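**Covering a long table: brown paper and blue tape**

**burngate_hajar**
Finally did it! After years of putting up with a scratched, sticky top I've covered the whole long table in brown paper and marked it into a grid with dark blue tape, lengthways first and then across. I'm so pleased with it I keep wandering back in to look.

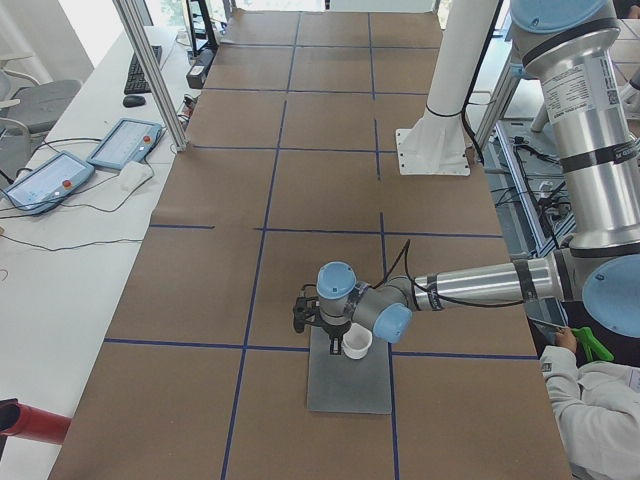
I used a full roll of tape plus a bit of a second, and pulled each line out in one go with somebody holding the far end (thank you Pramila, and your patient knees). Lines done in short bits always wander on me.

**kastano**
Oh that's lovely. Paper though? I'd go for card every time. Paper rips the first time you peel a line to move it, and you WILL move one.

**burngate_hajar**
Low tack tape, peeled back slowly and flat! Three lines shifted so far and only one tiny tear.

**C_Chevalier**
Have to disagree with kastano. Card lifts at the joins and a small cup will rock on the ridge. I had 219 cm of it on my bench and ripped the lot up in September.

**kastano**
Then your joins weren't butted up properly :)

**Marty**
Can we talk about the cells? I love big ones. Mine were 100 mm and it looked like graph paper, you couldn't put anything down without it sitting on a line.

**burngate_hajar**
Yes, go big! I drew mine in pencil first and rubbed out almost half of it.

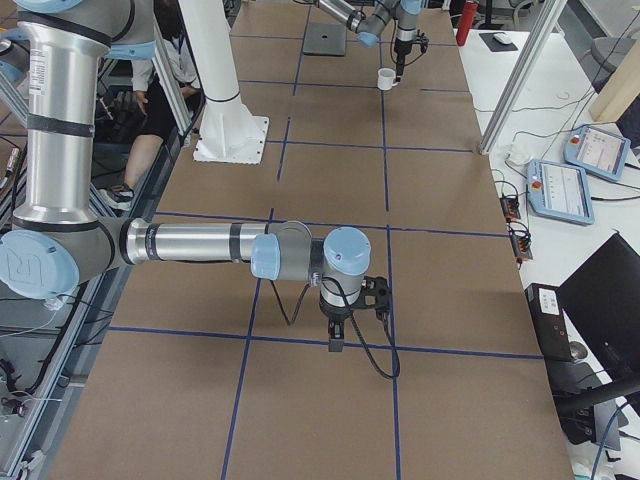
Next job is the edges. I want to fold the paper under and tape it from below so sleeves don't catch, but the clearance is tight on one side. Has anyone tried double-sided?

**C_Chevalier**
Double-sided is great until you want it off. Fold and staple.

**kastano**
Staples, in a table! No. Double-sided, and a hairdryer when you change your mind.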